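Home Visits Workshops Markets Notes Contact

Kadby clothing exchange, visit in May

I went out to Kadby on the morning bus, which takes 50 minutes from Watis and stops at the bottom of the hill. The exchange is in a former guesthouse next to the feed store. The sign on the gate still gives the old guesthouse name, Fletier, so people asking for the exchange get sent past it. Walk in at the side, where the bicycles are.

Ľudovít Kollár has run the place for 11 years. He showed me the ground floor first. Clothes come in through the old kitchen in bags and are weighed on a platform scale by the back door. Last year's total was 3,041 kilos, written in pencil on the wall calendar. The scale sticks at the low end, so small bags are saved up and weighed together.

From the kitchen everything goes to a long table in the dining room for the first sort. There are four groups: wear, mend, cut up, and send on. The send-on group goes to Worku, a dealer in Watis who takes mixed cloth by the bale and pays very little for it. The cut-up group is mostly T-shirts and bed sheets. Garages buy the rags, and a woman who makes rag rugs gets first pick of anything with a strong color.

Mending is done at the far end of the same room on two machines. Neither likes denim, so jeans with split seams go into a separate basket and are sewn by hand or sold as they are at a lower price. I looked through that basket. Most of the damage was at the inner thigh or the back pocket corners. Kollár said the zippers fail less often than people expect, and that a missing button is the most common fault and the easiest one to fix.

Nothing is washed on site except by request. Donors are asked to bring things clean, and a notice in the hall says so in three languages. Bags that smell of smoke or damp are put in the yard shed to air and are looked at again the following week.

Upstairs are the old guest rooms. Three of them are used for folding and storage, one for children's things, one for coats and one for jeans and light tops. The rooms were never redecorated after the guesthouse closed. I spent most of my visit in the jeans room, where I was allowed to help once I had been shown how they fold.

Jeans are folded lengthwise first, one leg on the other, with the seat tucked in so the edge is straight. Then the hem comes up to just under the waistband and the whole thing is folded once more. The waistband stays on the outside so the size can be read without opening the pair up again.

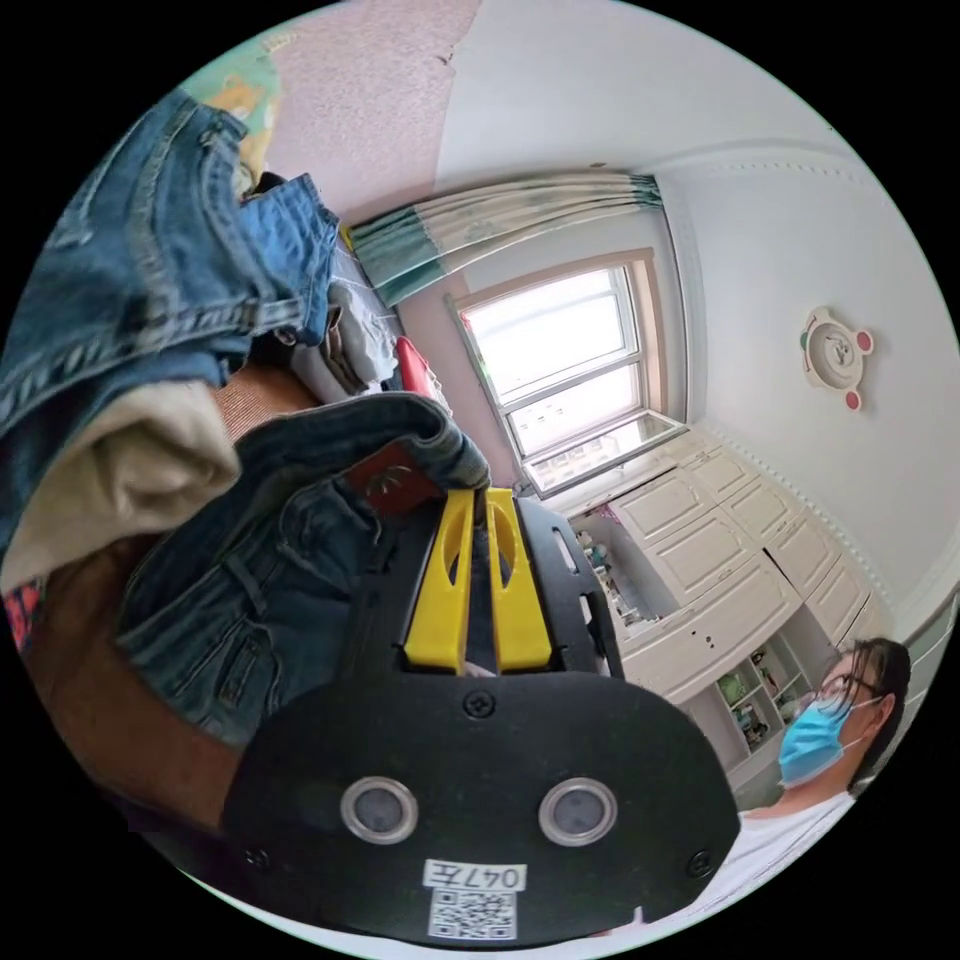 I was slow at it. My first few came out too thick at one end, from not tucking the seat in far enough, and they slid off the stack. Stretch denim is harder than the old heavy kind, and very wide legs need an extra fold that I never got right. Shirts and knit tops are easier, but they have to be kept apart from the denim, as new dark jeans can leave blue on anything pale.

Prices are by type, with no bargaining. You can also bring clothes and take away the same number of pieces at no charge, up to 18 in a month. Regulars use this mainly for children's sizes. The shop is the former breakfast room, and it opens at two in the afternoon. I bought a gray work jacket and a belt.

There is tea on the landing, and a box for coins. The stairs are steep and there is no elevator, but anyone who can't manage them can ask at the desk and have things brought down. The last bus back leaves at twenty past five from the other side of the road.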